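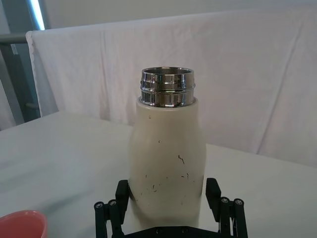 Okay, so robotics club update, a long one, sorry in advance!

We're 13 days out from the Varnolent student challenge and our team (we went with Sturnen as a name, after a vote that got weirdly heated) has finally quit arguing about the arm and started practicing with it. The task sounds so easy when you read the rules. Pick up a household object, move it across the table, set it down standing up. My grandmother could do it with her eyes closed.

Bottles are my department. I asked for cups, but Renu Garg called cups first, so now I spend my evenings thinking about where you grab a bottle. Go high and you're on the shiny steel neck, and I don't trust our pads on anything that smooth. Go low, near the base, and the body is a bit fatter there so the fingers have something to close on, but then all that height is sticking up over the grip and you'd better move slowly. I'm on team low. Aigars Eglītis is on team high and has made a spreadsheet about it.

The other thing eating my time is the wrist camera. I like a plain white cloth behind the table, but a cream bottle against white is a pretty mean test for my edge finder, and steel reflects everything in the room. I've got 2000 pictures to label before the end of June and I'm doing them in batches with music on (Renu has banned my playlist from the lab, rude).

Next up is grip force, and Aigars wants to try 3 different settings. I'll post the numbers once we agree on how to measure them!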